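Teaching a Perception Pipeline to Handle Clear Objects

If you've ever pointed a depth camera at a piece of clear acrylic, you know the feeling. The color image looks fine, you can see the thing perfectly well with your own eyes, and the point cloud shows a flat table with a ragged hole in it. I love this problem! It is small enough to work on in an evening and it touches nearly every layer of the software, from calibration to the grasp planner.

This page walks through the setup we use in Grerden, our little pick-and-place stack. You can follow it with any stack that lets you put a custom node between the camera driver and the planner. I'm assuming you already have color and depth streams coming in, a calibrated wrist camera, and a two-finger gripper you can command by width.

What you need

A color stream and a depth stream, registered to each other
A segmentation model you can fine-tune (anything that gives you a mask per object)
A plane fitter
A recorder that keeps gripper width and camera pose next to every image
A few clear things: a brochure stand, a cup, a bottle, a lid

Kenta Maruyama wrote our recorder, called Prudance, and the one feature I'd beg you to copy is that it refuses to start if the clocks don't agree. We lost a whole batch of September recordings before that check went in.

Step 1. Fit the table first

Before you look for objects at all, find the table. Take the depth points, throw away anything beyond your workspace, and fit a plane. Clear objects leave the plane mostly alone, so this part is usually very stable, even when the rest of the cloud is a mess.

Save the plane in the robot base frame and not in the camera frame. With a wrist camera the view moves all the time, and you want a table that stays put. Log the residual too. If it jumps between two frames, the pose and the image are out of step and nothing later on will work.

Step 2. Stop trusting depth inside the mask

Run segmentation on the color image only. For each mask labeled clear, delete every depth value inside it, plus a border 3 pixels wide. Yes, all of them! Some of those values will look sensible, and those are the ones that hurt you. They often come from the table behind the object, or from a reflection, and a planner will happily send the fingers straight through the wall of a cup.

In the Grerden config the block looks like this:

clear_objects:
 drop_depth: true
 border_px: 3
 fill: none

Leave fill set to none for now. Hole filling will paint the table right over your object.

Step 3. Get the outline from edges

What a clear object does give you is edges. Folds, rims and cutouts pick up light and turn into thin bright lines, and they are wonderful features if you treat them with some care. The catch is that the strongest line is often a highlight, and highlights slide when the camera moves.

So use two or more views. Move the wrist a little sideways, project the edges from each view into the base frame at a guessed height, and keep the ones that agree. Real folds land on top of each other when the height is right. Highlights wander off. Emerson Caldeira came up with the scoring for this and it is lovely and short - a distance transform, a sum, and a search over height.

One warning about wood-grain tables. Grain makes long straight edges, and you can see them right through the object. Filter out any edge that lies on the table plane in every view and runs on past the mask. Be careful with the base of the object, though, because it also sits close to the plane.

Step 4. Label some hard scenes

You'll need your own training images. We fine-tuned with some 15 layouts to begin with and it was already a big improvement over the stock model. Mix clear things with ordinary ones, so the model learns that "clear" is a property of one object and not of the whole table. A juice box and a crumpled plastic bag are great neighbors. The box has solid faces and printing, and the bag has soft folds that can fool the edge step if the mask is sloppy.

When you draw the masks, follow the outer outline of the clear part and cut out any real openings. A slot in a stand is an opening. The see-through panel around it is not, and it has to stay in the mask even though all you see there is tabletop. Give the gripper fingers their own label as well, or the model will start handing you black blocks as objects. 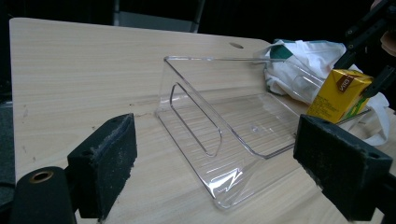

Step 5. Plan the grasp against a box, then a shape

Start simple. Take the outline and height from Step 3, wrap it in a box, and hand that to the planner as a solid obstacle. Ask for a grasp across the narrow side, with a slow approach and a low closing force.

Once that runs reliably, swap the box for a rough shape. For a slanted stand we use two thin plates, one for the base and one for the back. Uwe Wunderlich added a check that compares the final finger width with the width the planner expected, and it catches most misses before the arm lifts.

Step 6. Replay before you run

Play your recordings back through the full pipeline with the arm disconnected, and view the planned grasps drawn over the color image. Change one setting at a time and keep the old results next to the new ones. Eetu Kauppinen keeps a folder of our worst frames, and every change has to get through that folder before it goes near the robot.

If your masks flicker from frame to frame during replay, go back to Step 4 and label the frames where they drop out. If the masks are steady and the height jumps around, widen the sideways move in Step 3 and try again.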